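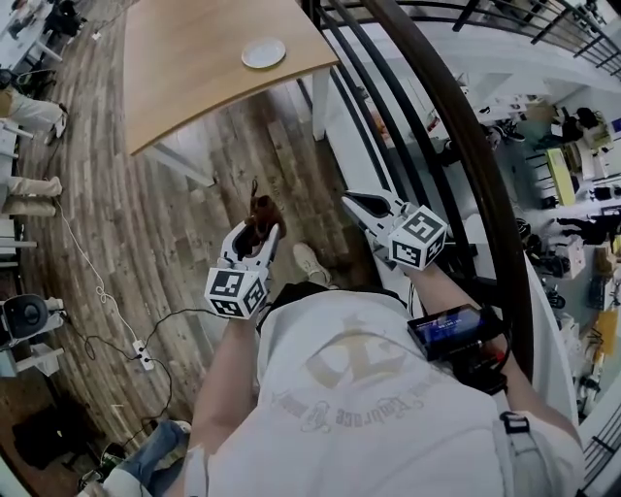 August, upstairs table, second entry

Started 8:00, before the desks downstairs filled up. Carrying on from the last entry, where I left the table half tested and the cloths in a heap.

Table first. It stays at the railing end for now. I tried it lengthwise along the wall and the curved front edge was wasted there, you just end up with a gap that collects pens. With the curve facing out people can get past it and still reach the middle. Clearance to the handrail side is 1000 mm at the narrowest, measured at floor level, so fine for one person carrying a tray and not fine for two passing. Leave the chairs out of that strip.

Feet: white metal, adjustable. The floorboards aren't level up here. The grey ones seem to sit a hair higher than the brown ones, or else it's the joins, I didn't chase it. Wound one foot out 2 mm and the rocking stopped. Checked again after lunch and it was still solid. If somebody moves the table it will need doing over.

Top: one coat of the Sandu oil went on in July. No second coat yet. Water test with a teaspoon of tap water, left 12 minutes, wiped off. Faint darker patch, gone by mid-afternoon. Coffee test, same spoon, same time: left a ring I can still find if I crouch and look toward the light. I'd call that a pass for a shared table but I'd like the second coat on before winter.

Small white plate is now the standing plate for the table. Wet teabags, spoons, the odd screw. It lives on the tabletop and gets washed with everything else at the end of the day. The Plestham coasters can go back in the cupboard, they stick to the oil when they're damp and lift off with a noise.

Cloths. Three sorts tried on the same coffee spill:

Blue microfibre: picks up well, but drags on the oiled grain and leaves lint along the edge. Keep for the desks downstairs.

Yellow sponge cloth (Enico pack): soaks up the most. Dries hard as a board and then scratches until you wet it again. No.

Rust-coloured knit towel: slower, needs two passes, leaves the wood clean. No lint that I could see on the honey colour. It bunches up in the hand, so fold it in half and in half again first or you end up wiping with a knot. Going with this one.
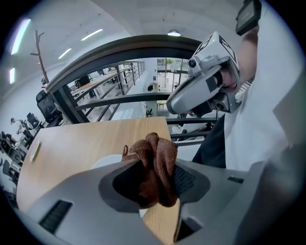

Plestham Workshop: Upper Floor and Common Areas

Wiping order, as tried today and good enough to keep:

Lift the plate, don't slide it. Wipe with the grain, from the railing side to the open side. Go along the curved edge last with a clean fold of the towel. Put the plate back. Rinse the towel in warm water, no detergent, and hang it up flat. Left in a lump it was still damp the next morning and smelled of it.

No spray on the oiled top. The bottle from the sink cupboard says all surfaces and I tried a dab on the underside, where it took the sheen off straight away. I've put tape on that bottle and written METAL AND GLASS ONLY.

Handrail: dark brown wood, different finish from the table, feels like varnish. It gets grubby where people lean to talk to the ones below. A damp cloth is enough. The black bars under it hold dust on the bends and I ran out of patience. A soft brush would be quicker than a cloth. Pick one up with the next order.

Noise: anything dropped on the table can be heard at the desks downstairs. The plate put down carelessly is the worst of it. Tried a felt dot under it, which came off in the first wash. Thinking of a thin cork one, but it would have to come off for washing too. Leaving it.

Still to do:
Second coat of Sandu, on an evening when the upstairs can stay clear overnight. The tin says eight hours before use.
Buy more of the knit towels, same colour, so they don't get mixed up with the desk cloths. Aker had them last time.
Find out whether the feet can be locked once they're set. There may be a small nut above the thread, but I couldn't get a spanner in there.
Hook for the towel. Inside of the cupboard door, not on the railing, it would drip on the desks.

Ring from the coffee test is on the left-hand end near the edge, size of a mug base. Leave it alone until the second coat, I want to see if the oil takes it out.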